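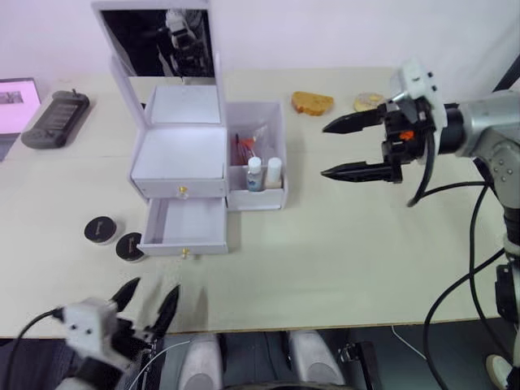

Hi Ffion,

October update for the Skaltar planner work, 2025-10-18. Short version: the two-arm code finally runs off one clock, and I'm so much happier with it!

Last time I told you the left and right arms were each planning on their own and just sort of hoping for the best. I've merged them into a single queue in Prarnulik, so a drawer pull and a pick from the table get checked against each other before either arm moves. We logged 317 runs on the vanity box task with the new build, and 82 of them still needed a person to step in — mostly on the drawer knobs, which are tiny and easy to close on at a bad angle.

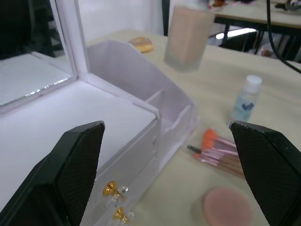
The wrist view is where I'd like to spend the next stretch. The head view finds the box fine, but the mirror keeps feeding false depth into the map (I've masked it by hand for now, ugly but it works). Brushes in clear plastic are the other headache. Tierney wants a learned mask and I think that's right, so I've set aside 200 labeled views to start.

Budget is on track. I do need 2 more weeks on the Jatthorpe workstation — could you sign off on that?

Thanks as always, and call me if anything's unclear.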